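About Puvberg

Puvberg is a night school for people who would like to speak in front of other people without wanting to lie down afterward. We run out of two rooms above a shoe repair shop in Mellor, up a staircase that has discouraged better schools than ours.

We opened as Wistlow Elocution, a name that brought in a lot of parents and one man who thought we wired houses. The new name means nothing in any language we've checked. The phone still gets answered with the old one.

What We Teach

Toasts, eulogies, budget meetings, and the talk you have to give because your boss has a cold. A course lasts five weeks. You will speak every week, including the first, and you will be bad at it in good company.

Classes stop at 8 p.m. for a break. Salt and vinegar chips and a can of Pepsi are about as far as the catering goes, and most of the useful coaching happens over them — people who can't face a lectern will argue beautifully about chips.
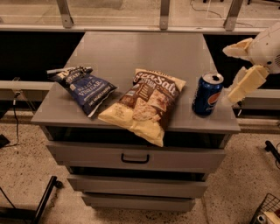

Who Comes Here

Nurses, plumbers, new managers, fathers of brides. In April it's nearly all fathers of brides. We also teach staff at Jurnance, down the road, who are sent by their employer and forgive us by week two.

Visiting

Sit in on any class for free. Use the side door, and push harder than seems polite.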